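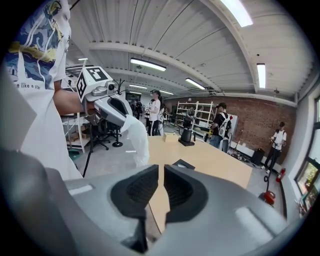
Kristine Abella wrote back that plastic bags shouldn't be in a tabletop set at all, given that a bag never has the same shape twice and so can't be labeled like a box or a mug. I half agree. The bags stay in, but read the limits section before you believe any number that comes out of them.

Prukbridge Tabletop Notes
Data card, version 3
Last edited September 7, 2024, by Aileen Samonte

What it is
2,265 short written records of everyday things being handled at a table: bags, small cardboard boxes, cups, bins and whatever else was within reach. Each record gives the item, where it started, where it ended up and a one-line note.

What it is not
A picture of how people tidy. The Metgate summary called it "natural household behavior." I asked for that line to come out. People who know their tidying is being written down do it more neatly than they would at home, and a work table is a poor stand-in for a kitchen counter covered in mail.

Fields
item: plain name, lower case
start: table, edge, floor, hand
end: same values, plus "unclear"
state: open, closed, folded, crumpled, unclear
note: free text, often blank

Labels
There are 16 item names. The list began as the Cabrera list and has been cut down. "Container" was dropped after it swallowed mugs, bins and half the boxes. If a labeler couldn't tell a mug from a small bin, the record says "mug or bin." Please don't merge those into either one to make the table look cleaner.

Known limits
Bags are the weak spot. Two labelers looking at the same bag gave different states in up to 8 percent of records, and I suspect the true figure is worse, as they sat next to each other. "Folded" and "crumpled" are close to a matter of taste.
A bag draped over the table edge is logged as "edge," even when most of it is hanging below.
Boxes have no record of weight, so full and empty look alike.
Bondenska asked for a "success" column. I left it out. Moving a box from one side of a table to the other is only a success if somebody wanted it there.

Changes planned
Kristine wants bags split into a separate file in October. I'd want to see the second round of labels first.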